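Guides > Dallby Shop > Orders > Gift boxes and dispatch

Shop Orders Labels Reports Contact

Setting up gift boxes and dispatch dates
Sunil Mondal, December 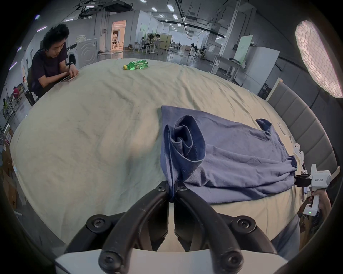
5.1 Before you start

This section covers mixed gift boxes sold through a Dallby shop and sent by post or courier. It applies to bakeries, confectioners and other sellers of food with a short shelf life. Single items sold by weight are dealt with in section 6.

You will need:
- an account with the Manager role
- the finished product list, with shelf life entered for every item
- a live link to your carrier (Galamen or Ornbridge)
- the outer size of each box you intend to sell

Note: Staff with the Packer role can view gift boxes but cannot save changes to them.

5.2 Creating a gift box

1. Open Products and select New, then Gift box.
2. Enter the name as it should appear to the customer. Names longer than the label field are cut on the packing slip but shown in full in the shop.
3. Under Contents, add each item and its quantity. To let the customer choose, tick Customer's choice and select the group of items to be offered.
4. Enter the empty weight of the box, including inserts and ribbon. The weight of the contents is added from the product list.
5. Select the box size. If the size you want is missing, add it under Settings, Packaging, and return to this step.
6. Set the price. Leave the field blank to charge the total of the contents.
7. Select Save as draft.

Caution: The allergen list for a box is built from the items in it at the moment of saving. If the recipe of an item is changed later, open every box that contains it and save again. Boxes awaiting a fresh save are marked with an amber bar in the product list.

The total weight may not be more than 3000 g for the small parcel service. Above that limit the shop offers the standard parcel service only, and the delivery charge changes at the checkout. Customers see the new charge before they pay.

5.3 Setting the baking and dispatch calendar

The calendar decides which delivery dates a customer can pick. It works backwards from the delivery date: carrier time first, then packing, then baking.

1. Open Settings and select Calendar.
2. Tick the days on which you bake.
3. Tick the days on which the carrier collects. These may differ from the baking days.
4. Enter the order cut-off time. Orders placed after it are moved to the next baking day.
5. Enter the longest time an item may be held between baking and collection. For soft biscuits and filled goods, enter zero.
6. Select Check dates. The first available delivery date is shown for each postcode area.

Note: If Check dates returns an empty list, the usual cause is a baking day with no collection within the holding time. Add a collection day or lengthen the holding time.

Closed days are entered separately, under Calendar, Closures. A closure stops baking and collection together. To stop collection alone — for a carrier holiday, say — use Carrier breaks.

5.4 Gift messages

1. Open the gift box and select the Message tab.
2. Tick Allow message.
3. Select the card size. The character limit is filled in to match.
4. Choose whether the price is left off the packing slip. It is left off by default when the delivery address differs from the billing address.

Messages print in the order in which the parcels are packed. If a batch is reordered after printing, print the cards again. Do not sort them by hand.

Caution: Emoji and some accented letters are not held by older card printers and come out as blank squares. Print one test card with the text "Miloslav Holub, Dlamini" and then one with the accented letters your customers commonly use.

5.5 Placing a test order

1. Publish the box with visibility set to Staff only.
2. Place an order using the test payment method. Choose the earliest delivery date offered.
3. Open Orders and confirm that the baking day, packing day and collection day are as expected.
4. Print the packing slip and the label, and compare the weight on the label with the packed box on the scales.
5. Cancel the order before the cut-off time — a test order left open is sent to the carrier like any other.
6. Change visibility to Public.

5.6 Error codes

1531: An item in the box has no shelf life. Enter it in the product list and save the box again.

2201: The carrier has refused the parcel size. Compare the box size under Packaging with the limits on the carrier's account page. The order stays in the Held list until the size is corrected or another service is selected.

Continue to section 6, Items sold by weight.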